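Breakfast on four feet of counter

Ľubica Tóth answers the door with a butter knife in her hand and tells me to come straight through. She has been testing rye bread since seven and wants a second opinion on slice number two. Within a minute I'm holding a plate, and within five I've been told everything that is wrong with the way I make toast.

Tóth writes Jalby, a newsletter on small kitchens and the meals that come out of them. It goes out every Friday, and it now has 2000 readers, many of whom write back. "I got 82 emails on butter dishes," she says, delighted. "Eighty-two! People have such strong feelings, and I want to hear all of them."

Her subject this month is the breakfast counter, and she talks about it the way other people talk about gardens. Everything needed before nine in the morning should live in one place, she says, and you should be able to reach it half asleep. Toaster in front, board right beside it, cereal against the wall, mug within reach.

"I used to cut bread on one side of the room and toast it on the other," she says. "Crumbs the whole way across! My friend Mirjam Baert came to stay and moved the board next to the toaster while I was in the shower. I was annoyed for one morning, and then I never moved it back."

She is fond of the bamboo board, mostly for the groove that runs around its edge. It was meant for juice, she supposes, but it catches crumbs from a crusty loaf beautifully. The little wooden drawer unit behind it was a flea market find, and she bargained hard for it. The plate of fruit sits on top, up off the marble, with a lemon on it more often than not.
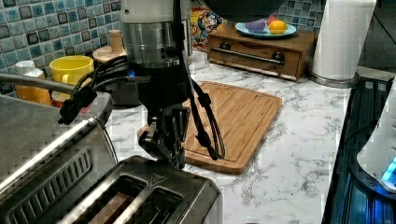 On color

Ask her about the tiles and she lights up. Blue, teal, gray and a navy that is nearly black, all in small squares, and she would happily have carried them up to the ceiling.

"I wanted the wall to be the loud thing," she says. "Then a yellow mug looks wonderful against it, and so does a cereal box with a cartoon on it. I don't decant cereal. I like the box! It's cheerful, and it tells you what's in it."

Marble was the harder choice. Her neighbor Obed Fiadzo warned her off it, and she admits that lemon juice and marble are not friends. She wipes spills up right away and has made her peace with the rest.

On toast

Back to the rye. Tóth likes it sliced thick and toasted twice on a low setting – once to dry it out, once for color – with a short rest in between. The crumb tray gets emptied on Friday, after the newsletter goes out, with the toaster unplugged and cold.

"It's a small job and I love it," she says, sliding another piece onto my plate. "Now try this one with salt."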